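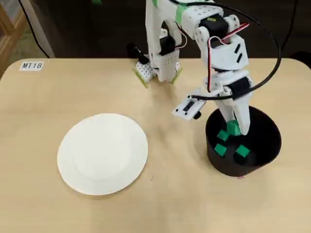

Figure 3. Sorting station MT18, with the paper plate at left and the black container holding the green cubes at right.

3.2 Table layout and materials

Each station in the Murnham study used a light wooden table with a rounded corner and a small printed label near the edge. The layout followed Lykkegaard and Castillo, with one change: the tray was replaced by a plain white paper plate (Figure 3). The plate was placed on the left and left empty at the start of each trial. The cubes were kept in a deep, straight-sided container on the right.

Green cubes of a single size were chosen after the December pilot, in which mixed colors led to long pauses before the first move. Against the dark interior the cubes remained easy to tell apart, although those resting near the wall took longer to retrieve. A trial was scored as complete when all cubes lay within the rim of the plate. Of the 40 trials planned for this layout, 38 were retained for analysis. The remaining trials were excluded under the rules given in Section 9.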